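Tolerance

The second finger came off the printer at 4:10 with a lip along the root, and Heriberto Quintero took it down with a file until the caliper stopped arguing. He wrote the number in the log. The log was at page 187. Most of it was numbers.

The job was a matched pair of hand-held grippers. One operator, one in each hand, working cloth. Cladley had sent the requirement as a single paragraph and had not replied to questions. Jaw pads compliant enough to pinch a hem. Body stiff enough that the marker did not shift against the fingers. Weight not stated. Quintero had assumed that weight not stated meant weight complained about later, and had hollowed the bodies twice.

Unit A worked. Unit B drifted. On the bench, clamped, they were the same machine. In the hand, Unit B reported its jaws open by 2 millimeters when they were shut.

He had replaced the encoder. He had replaced the cable. He had replaced the encoder a second time with the first one, to see whether the drift would follow it, and it had not.

"Swap hands," said Antoniadis, from the other bench. She was winding a coil and did not look up.

"It's not the hand."

"You haven't swapped hands."

He logged the suggestion and the time, then carried both units out to the floor by the lockers, where the light from the window was better. The yellow cloth was the test piece. It had been through the procedure so often that it no longer lay flat, and the procedure said flat. He had amended the procedure. 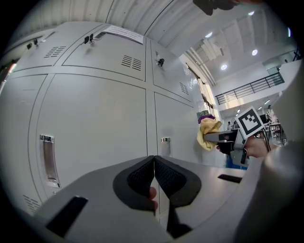
Cloth trial by the lockers, both units in hand, yellow test piece against the jaws of one.

He ran the grip cycle with the units as they were. Drift. He set them down, crossed them over, and ran it again. Drift, same unit, smaller. He stood there for a while. A smaller error was worse than the same error, in his experience. The same error had one cause.

He went back to the bench and opened the housing. Four screws, the Grulline kind with the shallow head that stripped if you looked at it wrong. Inside, the linkage moved freely. He closed his fist around the empty shell where the grip would be and put the feeler gauge against the inner wall. The wall moved.

"It's the hand," he said.

Antoniadis set down the coil. "Which part of it?"

"The squeeze. I took the ribs out of B in the second pass. The shell flexes when you hold it and the encoder mount goes with it. Left hand grips softer, so it flexes less."

"And in the clamp?"

"The clamp holds the base plate."

She considered this. "So on the bench you were measuring the bench."

He wrote that down too, with her initials, then crossed out the initials and left the sentence.

The ribs went back in at the original spacing. The print would take until morning. It would add weight, and he worked out how much and entered it beside the requirement that had no number in it. Then he drafted a message to Cladley explaining the change, the cause, the test, and the amended procedure for the cloth. It ran to 869 words. He cut it to one line, which said that Unit B would be a day late.

The reply came before he had his coat on. It was the first in 2179 cycles of the test rig, by the counter on the wall.

"Can they be lighter?" it said.

Quintero turned off the lamp, turned it on again, and opened the log to page 188. He wrote the question at the top — in full, with the question mark — and under it the mass of one rib.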